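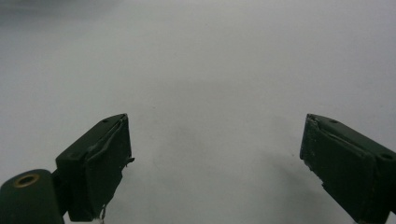 March, gripper comparison, continued

Started at 1:30 with the pads, as agreed last time, and as usual the pads had started without us. Both green fingers have skin lifting off the face, with the seam starting up by the tip. The right one has pale chips down the lower edge too. Jusholm's sheet says to replace pads "when performance degrades," which leaves the definition of performance to whoever is holding the tool. I'm leaving them on for this round so the numbers can be compared with the February set, then they come off.

Order more adhesive. The 5 spare pads in the drawer are the old thickness, so do not use them, however much they look like the answer.

Other notes on the Jusholm fingers before I forget:

- Opening is generous. Fine for boxes, a nuisance for small stuff, where you spend half the squeeze getting to the object.
- Screws hold if you use the blue threadlocker. They also hold if you use the red, permanently. See January.
- There is a thread or bit of wire low on the left finger. Trim it.
- Camera exposure set by hand at 2000, auto turned off. On auto the white surface wins and the fingers turn into two black lumps.

Second half of the afternoon was the two-handed soap task with the black Akyol pair. Firmware is build 1717 on both, checked twice, after the business with the mismatched builds that cost us a week and some dignity.

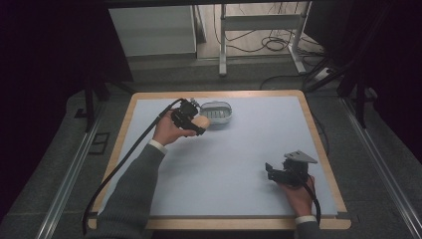 Flillmont Handheld Manipulation Group

Task is the usual one: beige piece on the left, white oval dish beside it, left hand does the pick, right hand stays low until it's wanted. Keeping the right hand out of it is harder than it sounds. Mine wants to help.

Impressions so far, to be argued with:

The Akyol trigger is lighter and I prefer it over a long session. The cable is the price. It drags over the table rim and you feel it at the wrist on every reach to the far side. I tried taping the slack to my sleeve, which moved the problem to my elbow. Solholm sells a swivel for this at a price that suggests they have met people like us.

Jaw feedback on the left unit reads slightly open when it is shut. Offset is steady, so I put it in the config and wrote the value on the whiteboard, under the other offset that was going to be temporary.

Logged 122 episodes across both grippers before stopping. Haven't gone through them yet. My guess is that the first batch is the worst, as I was still gripping the thing like a hedge trimmer.

To do:

- New pads on both green fingers, then repeat the soap task with them
- Ask Akyol for the longer strain relief, again
- Retie the cables under the desk frame at the back. I have written this in three entries now
- Rename the left/right streams so that left is left
- Run the same task with somebody shorter. All the heights so far are my heights

Stopped at 5:40. Grippers back on charge, config pushed, whiteboard photographed in case someone cleans it.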